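Keeping Tablecloths Nice (Without Making It Your Whole Life)

I grew up in a house where the good tablecloth came out twice a year and everybody ate like they were defusing a bomb. So when I got my own place I decided I was going to use mine all the time, spills and all, and over the years I've picked up a few habits that keep them looking pretty decent. Most of this works for cloth napkins and runners too.

Let's start with storage, which is where I went wrong for the longest time! I used to fold everything into tidy little squares and stack them in a drawer, and then on the night of a dinner I'd shake one out and there would be a grid of creases you could play checkers on. Now I roll them. Save the cardboard tube from a roll of wrapping paper, cover it with a clean pillowcase or some tissue, and roll the cloth around it with the right side facing out. If you only have drawer space, fold the cloth in thirds the long way and drape it over a padded hanger in the closet instead.

Washing next. I do mine in cool or warm water, never hot, and I check for stains before they go anywhere near the dryer. A stain that has been through the dryer is a roommate for life. Don't stuff the machine either – big cloths twist into a rope and come out with a dirty middle.

My stain notes, taped inside the laundry cupboard:

Red wine – blot, don't rub, then club soda, then a paste of baking soda left on until it dries.

Candle wax – put an ice cube in a bag on top until the wax goes hard, pick off what you can, then press the rest between paper towels with a warm iron. Keep moving to a clean bit of towel.

Gravy and butter – dish soap, straight on, worked in with your fingers. I use Voyle because it's what my corner store carries but any grease-cutting one will do.

Coffee – cool water from the back of the cloth, then a splash of white vinegar.

Turmeric – good luck. Sunshine helps some. I now own a yellow-ish napkin set and I tell people I bought it that way.

About ironing (I know, I know). Iron while the cloth is still a little damp and you'll cut the job in half. Put a second table or a couple of chairs next to the board so the finished part doesn't drag on the floor. For a round cloth, start in the center and work out to the hem, turning it as you go. And if you really can't face it, lay the damp cloth right on the table the night before, smooth it flat with your hands, and go to bed. By 9 in the morning mine is dry and the wrinkles are mostly gone. Put an old towel underneath if your table is wood.

Sizing a round one is easy once you've done it. Measure across the table, decide how far down you want the cloth to hang, and add that drop 2 times, once for each side. I like a 9 inch drop for everyday because it stays out of people's laps. Longer looks fancier, and it hides a scuffed pedestal.

Gray is my favorite everyday color, by the way. White shows everything and black shows lint, but gray gets along with any dishes you own.
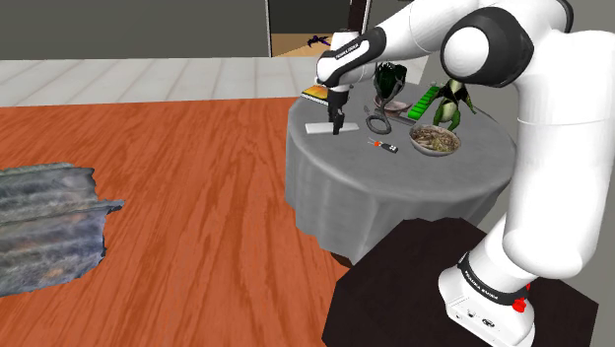
Sunar: I do the overnight trick too, but I mist mine with a spray bottle once it's already on the table and tug the hem a little all the way around. Works great on cotton, not so much on my polyester one. Has anyone had luck getting old fold lines out of polyester without melting it?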